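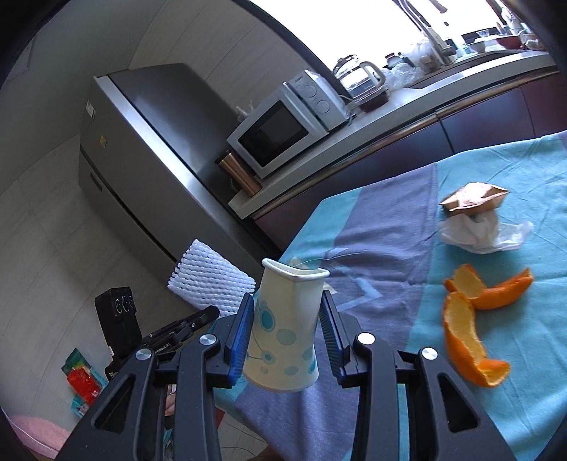 3. Sources and Attribution

3.1 The Mocanu notebooks

The main source for this section is the set of notebooks kept by Tamara Barbu while she worked as a court reporter and occasional columnist for the weekly Cadico. The notebooks passed to the Mocanu collection after the paper closed. They contain drafts, shorthand notes from hearings, copied letters, and household accounts, often on the same page. The catalog treats them as a single series of working papers. We divide them into reporting notes and private writing, but the division is ours and Barbu did not mark it.

The series holds some 600 written pages. Most are in ink. Pencil was used mainly in court, and the pencil passages are the hardest to read because many were later written over. Where the two layers conflict, we follow the pencil text and give the ink reading in a note.

3.2 Signed and unsigned columns

Cadico signed its leading articles and left most local reports unsigned. Earlier work on the paper assigned the unsigned Trernunton reports to Barbu as a group, on the basis of style alone. We found this unsafe. The house editor cut reports to a fixed length and replaced regional words with standard ones, so that the printed columns of different reporters look more alike than their drafts do.

A report is therefore assigned to Barbu only if one of 2 conditions is met: a draft survives in the notebooks with at least one full sentence in common, or the account pages record a payment for that issue. Under this rule the May reports on the tenancy hearings are hers, while the better known piece on the Primov mill fire is not. The mill fire piece is close to her manner, and she copied part of it out by hand, but the copy follows the printed text exactly, including an error in a street name. She was most likely keeping it for reference.

3.3 Dating

Few entries carry a date. Hearing notes can be placed by the court calendar, which survives for the whole period. The private entries are harder to place. Barbu wrote from both ends of a notebook and went back to blank pages, so page order cannot be used as evidence of sequence. For these entries we give a range and state the grounds for it. The longest undated passage, 30 pages on her family's move from Primov to Trernunton, mentions the new rail fare and must follow its introduction. No later limit could be set.

Figure 1. Paper cup with an oval pattern, held upright between two gripper tips; rim folded inward.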